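From: Benedek Bakos
To: presbridge-ward-talk
Date: Apr 8, 2023
Subject: Re: [ward-talk] Candidates' night at the Karkik hall

Hi all,

Sorry for the slow answer, I've been out doorknocking on the Mesik Road side most of the week and my inbox got away from me.

> Did anybody get down what Olivares said about the boundary
> change? I had to leave before the questions from the floor and
> I've now heard two different versions. One neighbour tells me
> she's against it, another says she'd vote for it if the library
> stays in our ward. Also, was there any word on the bus?

I was there right to the end (my knees are still complaining about those chairs) and I took notes, so I'll do my best. Both your neighbours are half right! What Olivares said was that she wouldn't support the boundary change as it's drawn now, with everything east of the creek going over to Mesik. Then the fellow in the second row asked whether she'd feel differently if the library and the community centre stayed with Presbridge, and she said she'd "want to look at it again." I wrote that down word for word. To my ear that's a maybe, and I'd like to hear her say it more plainly before I put a sign on my lawn.

The mayor's line was that our ward has grown and it's only fair to even things up. Fine, but the petition against it had 1,193 names on it when it went to council in January, and he didn't mention it once all evening. I asked him about it when my turn came and got a long answer about growth in the region. You'd have enjoyed it, or maybe you wouldn't.
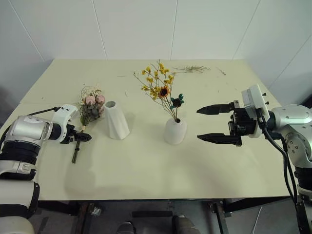

A small bouquet of dried flowers at the table.

On the bus: yes, a bit. All the candidates say they want the number 10 kept, and only one of them would say where the money comes from. Olivares would take it out of the parking reserve. I don't know enough about the parking reserve to say if that's sensible, so if somebody on the list does, please speak up. The current plan is still to cut the evening runs back, which would leave anyone working late at the hospital with up to 15 minutes of extra walking in the dark. I've done that walk in February and it's no fun at all.

> And is there going to be another one of these before we vote?

There's talk of one at the school gym, but I haven't seen a date. If it goes ahead, I'd really like us to send the questions in beforehand. We lost a good chunk of the evening to one gentleman's driveway – I do sympathize, the plow really did make a mess of it – and there were still three people lined up at the microphone when they called time.

If you want something put to the candidates, reply to the list and I'll gather them up. Short ones, please, and one topic each. I've got the boundary, the bus and the rink roof so far.

I can type up the rest of my notes too if people want them, though my handwriting gets pretty rough after the coffee break and there's a page on recycling I can't read at all.

Cheers,
Benedek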